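Recording wire-sorting demonstrations on a two-arm cell

Print this page | E-mail this page

By Yvette Gill
June 4, 2024

These steps cover one recording session for the wire-sorting task. They assume both arms are calibrated and the Titton recorder is running.

1. Set the bins side by side in one row. Keep the color order the same for the whole session.

2. Place one length of wire on the table within reach of both grippers. Vary position and rotation between episodes. Overlapping loops are fine – the policy needs to see them.

3. Move both arms to the start pose and hold for 4 seconds. Check that the cables have slack at the elbow.

4. Start the episode. Grasp near a loose end where one is available. Move at an even speed and do not pause over a bin.

5. Release, retract and stop. Episodes longer than 34 seconds should be discarded.

6. Label each episode before starting the next. Use "success", "retry" or "fail". A dropped wire that is picked up again is a retry. Keep these, as they teach recovery.

We trained the first usable policy on 125 episodes. It handled single strands but failed on coils. The current set has more than 800, and Mackenzie Fehr reviews the labels before each training run.

Share (4) | Comments (0)

Related items
Naming episodes in Titton
Gripper calibration on the Sawatzky cell
Exporting data to Kendov

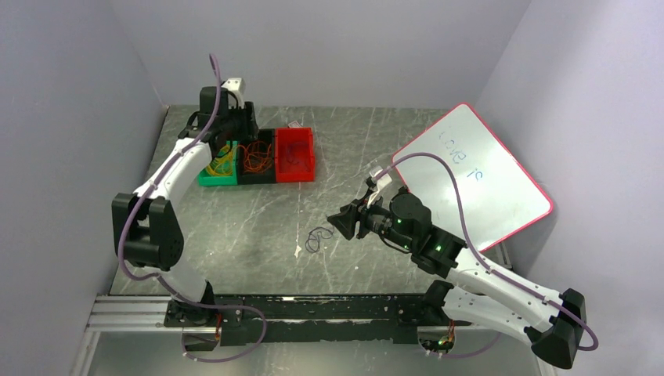

Wire-sorting cell with three bins and a dark coil on the table.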